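다르나리 물류센터, 소형품 검수 공정에 집게형 장비 도입

생활용품 유통사 다르나리(Darnari)가 프라틴 물류센터의 소형품 검수 공정을 자동화하고 있다. 장비 공급은 마리노(Marino)가 맡았으며, 검수대 3곳에서 먼저 운영을 시작했다. 작업자가 손에 드는 집게형 도구로 물건을 집어 옮기면 그 동작이 기록되고, 같은 작업을 자동 설비가 이어받는 방식이다.

센터에서 일하는 직원은 172명이다. 이 가운데 검수 담당자들은 그동안 반품된 소형품을 하나씩 들어 확인하고 상자에 나누어 담아 왔다. 9월 한 달 동안 이 공정을 거친 물품은 3478개였다.
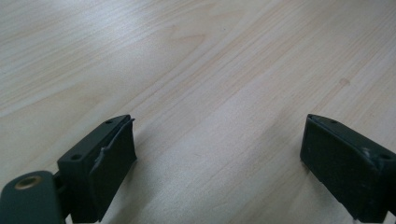 다르나리 운영지원본부 현장개선팀

밝은색 나무 작업대 위에서 쓰는 집게에는 마주 보는 손가락 두 개가 있고, 안쪽 면마다 어두운색 패드가 붙어 있다. 왼쪽 패드는 가장자리가 찢겨 일부가 들떠 있다. 현장개선팀은 패드 상태를 근무 시작 전에 확인하도록 점검표를 고치고, 교체용 패드를 검수대 옆에 두기로 했다.

담당자의 업무도 달라진다. 반복해서 집어 옮기는 일은 줄고, 설비가 분류하지 못한 물품을 판정하거나 장비를 손보는 일이 늘어난다. 회사는 검수 인원을 줄이지 않기로 노조와 합의했으며, 직무가 바뀌는 직원에게는 근무시간 안에 교육을 제공한다. 교육 과정은 약 153시간으로 짜였다.

현장에서는 손목 부담이 덜하다는 의견과 함께 도구를 오래 들고 있으면 팔이 무겁다는 의견도 나왔다. 회사는 한 사람이 연속으로 도구를 쓰는 시간을 제한하고 조별로 교대하게 했다. 스테스틴 물류센터 적용 여부는 프라틴의 운영 결과를 본 뒤 정한다.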